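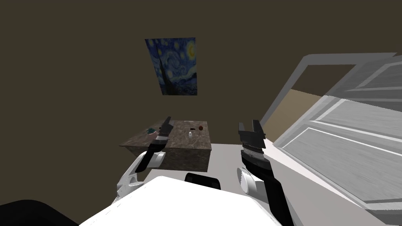
Community Organizations and Local Giving
Handout for Unit 2: Two sets of money in a service club

Manduvlow County Extension, evening series
Class meets in the Medeiros Building, Sulline
Revised November 5, 2021

Read before class. Bring the worksheet from Unit 1 and a copy of your own club's bylaws if you have one.

Where we left off

Last time we looked at how a service club differs from a charity in the strict sense. A service club has members who pay dues, eat together, hear speakers and take on projects in town. A charity may have no members at all. Many clubs do charitable work without being charities for tax purposes, and a lot of the trouble we will look at tonight comes from mixing the two up.

Recall the section numbers. A club is often exempt from federal income tax under section 501(c)(4) of the tax code, as a social welfare organization. A foundation set up by the same club is often exempt under 501(c)(3). Both are exempt from income tax on most of what they take in. Gifts to the second kind can generally be deducted by the donor. Gifts to the first kind generally can't. Members who have been in a club for years often don't know which kind they belong to. The determination letter from the IRS will say. If the letter is lost, the club can ask for a new one.

The two accounts

Most clubs of this type keep two accounts, whatever names they give them.

The administrative account holds dues, meal money, fines, and payments from members for things like name badges and convention fees. It pays for the running of the club: room rental, postage, dues owed to the district or national body, flowers for a sick member, the speaker's lunch.

The project account holds money raised from the public. Pancake breakfasts, raffles, golf outings, candy sales, cans on store counters. It pays for the things the public was told it would pay for, plus the direct costs of raising it.

The basic rule is that money may go from the administrative account to the project account, but does not go back the other way. A club can decide to give its leftover dues to the food pantry. It can't use the pancake money to cover a shortfall in meal payments. Most national bodies have this rule in writing. Where they don't, state law on charitable solicitation usually comes to much the same thing: if you ask the public for money for a purpose, you have to use it for that purpose.

Direct costs are allowed. If the club buys flour, sausage and paper plates for the breakfast, those come out of the breakfast receipts before anything is passed along. Keep the receipts with the event file. What doesn't count as a direct cost is anything the club would have paid for anyway.

Worked case: the Dreno Fund

The club in this case has 30 members and holds a chicken dinner each April. The tickets say "All proceeds benefit the Dreno Fund." The fund pays for winter coats and boots for children in the Sulline schools. After food and hall rental, the dinner clears $400 more than the year before, and the club votes to spend that extra amount on a new banner and lectern for its weekly meetings. The reasoning in the minutes is that the fund "received its usual share."

Things to notice:

The tickets said all proceeds. They did not say the usual share. A buyer reading the ticket would expect the whole net amount to go to coats and boots.

The vote does not fix the problem. Members can vote on how to spend their own dues. They can't vote to change a promise already made to ticket buyers.

The amount being small doesn't change the answer. It does change how easy it is to repair. The club can move $400 from the administrative account into the fund and record the reason in the next set of minutes.

The banner and lectern are fine purchases in themselves. They belong in the administrative account.

What the club could have done: print different words on the ticket. "Proceeds benefit club service projects" gives more room than naming one fund. It still would not cover the lectern.

Wording on tickets, flyers and cans

Words matter more than most clubs think. Some common phrases, and how a reader is likely to take them:

"All proceeds." In everyday use people read this as everything left after costs. Some read it as every dollar taken in. If costs will be high, say "net proceeds."

"A portion of the proceeds." Legal in most places but weak, and in some states a sale run with an outside business has to say what portion. Put the amount or the percentage if you know it.

"Donation" on a meal ticket. A meal ticket is a purchase with perhaps a gift on top. If the meal is worth as much as the ticket, there is no gift for tax purposes, even if the seller is a charity.

"Tax deductible." Do not print this unless the money is going to an organization that can receive deductible gifts, and the check is made out to that organization. A (c)(4) club that prints these words is making a false statement, even if every cent is later handed to a (c)(3).

"Raffle." Check state law first. Many states require a license or registration, and some limit who may hold one. A raffle ticket is not a deductible gift in any case.

When a club has its own foundation

A foundation is a separate corporation. It has its own name, its own federal identification number, its own bank account, its own board and its own annual filing. The board may be made up of club members, and often the bylaws say it must be. It is still a different board and it holds its own meetings, even if the meeting takes ten minutes after lunch.

Reasons clubs form one: donors want a deduction, a business will only give to a (c)(3), someone has left money in a will, or a scholarship has grown large enough that it needs its own rules.

Reasons clubs are sorry they formed one: the yearly filing gets missed, no one is willing to serve on a second board, or the two bank accounts are kept by one person in one checkbook. A foundation that fails to file for three years in a row loses its exempt status automatically. Getting it back takes an application and a fee.

A club that raises small sums is often better off giving through an existing community foundation. The community foundation takes the gift, sends the donor letter and does the filing. It charges a yearly fee, normally a percentage of the fund. Compare that fee with the hours your members would spend.

Awards and recognition

Several people asked last time about awards nights. A plaque, a dinner and a certificate for a member or citizen being honored are ordinary administrative costs. If the club also gives a cash amount, it should decide in advance whether the cash goes to the person or to a cause the person names. The second is simpler. A cash prize paid to an individual is usually income to that individual, and it is kinder to say so when the prize is handed over than to leave them to find out in the spring.

Scholarships are a separate subject and will be covered in Unit 5. For now, note only that the people choosing the winner should not be related to any applicant, and that the standards should be written down before the applications come in.

Records to keep

For each fundraising event, one folder holding:
a copy of the ticket or flyer, exactly as printed
the count of cash at closing, signed by two people
receipts for direct costs
the deposit slip
a one-page summary showing money in, money out and where the net went
the permit or license, if one was needed

For each gift made by the club:
the minutes showing the vote
a copy of the check or transfer
the thank-you letter or other proof that it was received
any conditions that were attached

The cash count is the step most often skipped. It should be done on site, before the money leaves the building. Two people who live in the same house count as one for this purpose.

How long to keep things depends on your state and your national body. Articles, bylaws, minutes and the determination letter are kept for good. They should pass from one set of officers to the next in a box that has a list taped inside the lid.

Terms to know for next time

Restricted gift: a gift the donor has limited to a certain use.
Designated money: money the club's own board has set aside. The board can change its mind.
Net proceeds: what is left after direct costs.
Fiscal sponsor: a (c)(3) that receives and oversees gifts for a project that has no status of its own.
Quid pro quo contribution: a payment made partly as a gift and partly for goods or services.

The first two are confused more than any others. If the limit came from outside the club, it is restricted. If it came from a vote inside the club, it is designated.

Homework

Find a ticket, flyer or web page from any local fundraiser held in the past year. It does not have to be from your own club. Write one paragraph on what a reader would think the money was for, and one on what the organization would need to keep on file to show that it went there.

Then look at your own club's last annual report to members. Mark each line as administrative or project. Put a question mark by any line you can't place, and bring the page with you. We will go through the question marks first.

Reading for Unit 3: packet pages on board duties, and the sample conflict of interest policy. Packets are on the table by the door for anyone who has not picked one up.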